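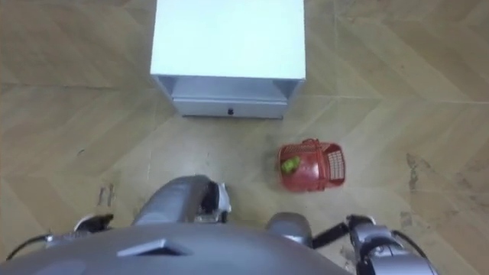

Progress report to the Madau fund
Project: furnishing of the small flats, Sýkora house
Reported by: Matěj Štefanec
April 20, 2026

Dear Mr Engelhardt,

I am sending you the report for the second part of the grant. In this period we worked mainly on the model room, where future tenants can see how a bedroom and a laundry place fit together in one space.

The furniture is now in the room. We chose a low white cabinet as nightstand and left free floor on the sides of it, so that a person can kneel down there and reach things on the ground. The washing machine and the dryer are stacked against the back wall. We had considered to put them side by side, but this would take too much of the floor.

For small things we use a red plastic basket with openings in the side. It is light and can be moved from the bedside to another place during tidying.

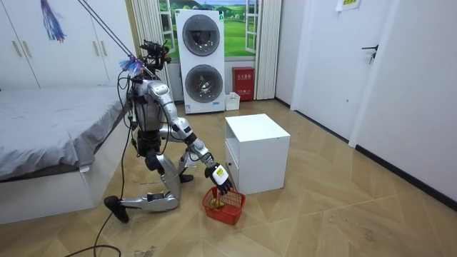 The floor remains the weak point. The beige wood pattern is pleasant, but there are dark scuffs in several places and cleaning has not removed them all. Plosell offered us a repair for 362 euros. I would like to wait with this until October, when the heavy moving will be finished, and I ask for your agreement.

From the 72 tenants we invited, 29 have asked for a visit. The visits will be held in groups of six. Flostska has still not sent the invoice for the curtains and I have written to them again.

The spending is within the plan. The invoices are attached in a separate file.

With kind regards,
Matěj Štefanec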